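Ovier Handheld Demonstration Kit
Set-Up and Operator Guide

Section 6: Recording Household Chores (Box Packing and Table Clearing)

Revision of Monday, March 3, 2025. Section editor: Leonie Camenzind. Task definitions: Getachew Tamiru.

6.1 Purpose of this section

This section covers the preparation and recording of one chore family: moving bottles, jars, and bags between a table surface and an open cardboard box. It assumes that the grippers have been charged and paired as described in Section 3 and that the finger opening has been calibrated as described in Section 4.

The chore looks simple. It was chosen for the kit because it is a fair test of what a trained arm can do at home or at a packing bench. Before you record, read 6.2 so that you know which results to expect from the Tamance arm and which you should not promise to anyone.

6.2 What the arm can and cannot do at this revision

The statements below apply to the Tamance arm running a policy trained on 3000 demonstrations of the box packing task. They do not apply to other arms or to smaller training sets.

Rigid containers. The arm picks up upright bottles and jars and places them in an open box. On the Huditz bench, 636 of the recorded test attempts were scored as complete without help from the operator.

Pump and trigger heads. The arm grasps these containers by the body. When a head is turned toward the fingers, the arm often closes on the head, and the container swings. This is a known limit. Record extra demonstrations with the head turned in different directions.

Clear containers. Detection of clear plastic and clear glass is weaker than detection of opaque containers. Strong light from a window behind the container makes it worse.

Paper bags. The arm can push an upright bag and can sometimes lift it by the rim. It cannot reliably open a bag, fold it, or judge how full it is.

Box flaps. The arm does not open or close flaps. Set the flaps by hand before each run.

Clearing up after a mistake. If a container falls outside the reach of the arm, the run ends. The arm does not look for it. A person must put it back.

In short, the arm handles one part of the chore. A person still sets up the box and deals with anything that leaves the work area. Customers who ask whether the arm can replace a worker at a packing bench should be told that it cannot at this revision.

6.3 Preparing the work area

1. Choose a table that does not rock. Lock the casters if it has them.

2. Place the box near the back of the table. Stand the box so that its opening faces up and the flaps are clear of the opening.

3. Put the containers for the first run in front of the box. Leave enough space between them for the open fingers to pass. A starting set should mix shapes: pump bottles, a bottle with a screw cap, and something long and thin such as a stick.

4. Turn on the ceiling lights. Leave them on for the whole session, including runs made in full daylight.

5. Check that the marker card on each gripper is clean and flat. Wipe it with a dry cloth. Do not use alcohol on the printed face.

6. Hold the gripper at working height, facing the box, and check the preview. The finger pad and the table objects must both be in view.

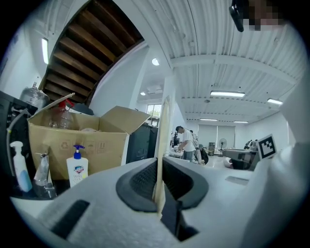

7. Turn through 90 degrees and back again. The tracking indicator must stay green. If it turns amber, go to 6.6.

8. Save the preview as the reference view for the session. The software compares later runs with it and reports a large change in lighting or box position.

NOTE: Other people may work in the same room during recording. They do not affect tracking as long as they stay out of the space between the operator and the table. Ask them not to lean over the box during a run.

CAUTION: Do not use open containers of liquid. Close all caps. Lock trigger heads in the off position if they have a lock. Liquid that enters the finger slot will damage the opening sensor and is not covered under the Ovier service plan.

CAUTION: Glass jars may be used only with lids on and only over a table. Do not pass a glass jar from hand to hand above the floor.

6.4 Recording a run

1. Put on both wrist straps. Two-handed runs need two grippers even when one hand does most of the work. The idle hand gives the software a second tracked position.

2. Stand with your feet flat and the box within reach. You should not have to step during a single pick.

3. Press and release the record button. Wait for the tone.

4. Open the fingers fully before you move toward the first container.

5. Approach from the side at an even speed. Close the fingers on the widest part of the body. Avoid caps, pumps, and trigger heads unless the task sheet asks for them.

6. Lift straight up until the container is clear of the box wall, then move across and lower it. Do not drop it in.

7. Open the fingers and withdraw along the same path.

8. Repeat for each container on the task sheet. Press the record button again to end the run.

A run that contains a failed grasp should be kept if you recover within the same run. The Tamance policy learns recovery only from runs of this type. Mark it with the "recovered" tag. Discard runs in which you used your bare fingers to correct a position, even slightly.

6.5 Changing the arrangement

A policy trained on a single arrangement will copy that arrangement. It will reach for the place where a bottle used to be. Change the arrangement after every 18 runs, as follows.

1. Stop recording and set both grippers down with the marker cards facing up.

2. Change at least two things: the containers in front of the box, the contents of the box, the position of the flaps, or the angle of the box on the table.

3. Add an item that is not a bottle. A tall paper bag leaned against the side of the box is a good choice because it narrows the approach on that side. A jar with a lid, standing inside the box near the opening, gives the unpacking task a first target.

4. Move your own standing position. Both grippers should be visible to each other from the new position so that the marker on one can be read by the other.
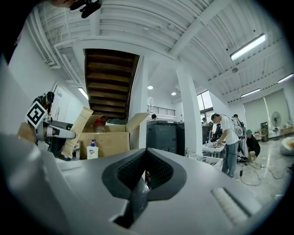 The arrangement number goes up by one each time the reference view is saved again. Do not reuse a number, even if you return the table to an earlier state. The Grasso upload tool groups runs by this number and will merge two sessions without warning if the numbers match.

If the new arrangement includes a spray bottle, record half of the runs with the trigger facing the operator and half with it facing away. Spray bottles account for most of the failed grasps in the September test set. The body is narrow below the head, and a gripper that comes in high will catch the trigger first.

NOTE: Do not change the ceiling lights and the arrangement in the same step. If the success rate drops later, you will not be able to tell which change caused it.

6.6 Tracking problems

Indicator turns amber when you turn away from the table. The tracker has too few fixed features in view. Blank walls and plain ceilings are the usual cause. Turn more slowly and keep part of the table in view.

Indicator turns amber near a window. Daylight is saturating the camera. Close the blinds or curtains on that side, or rotate your standing position so that the window is behind you.

Indicator turns red. Tracking is lost. The run cannot be repaired. End it, return to the reference view, and wait for green.

Second gripper not found. The marker card is tilted too far or covered by your sleeve. Hold the gripper level and roll the sleeve back.

Finger opening reads wrong. Inspect the finger pads for tape residue or paper dust. Repeat the calibration in Section 4. If the reading is still wrong, replace the pad.

6.7 Floor and cable safety

The person holding the grippers looks at the table and will not see the floor. Before each session, check the standing area and the path behind it. Route cables away from both. If cables must be adjusted during a session, the operator stops recording and stands still until the other person has moved clear.

Stairs close to the work area must stay free of bags and boxes. Do not record from a staircase or a raised level. The kit has not been tested for tracking above or below the table by more than a normal standing height.

6.8 Ending the session

1. End the last run and wait for the saving tone.

2. Remove the wrist straps and power off each gripper. Hold the button until the light goes out.

3. Upload the session with the Grasso tool. Check that the number of runs matches your task sheet.

4. Empty the box and close the containers. Store jars upright.

5. Enter the arrangement numbers used in the session log. Continue with Section 7 for scoring and review.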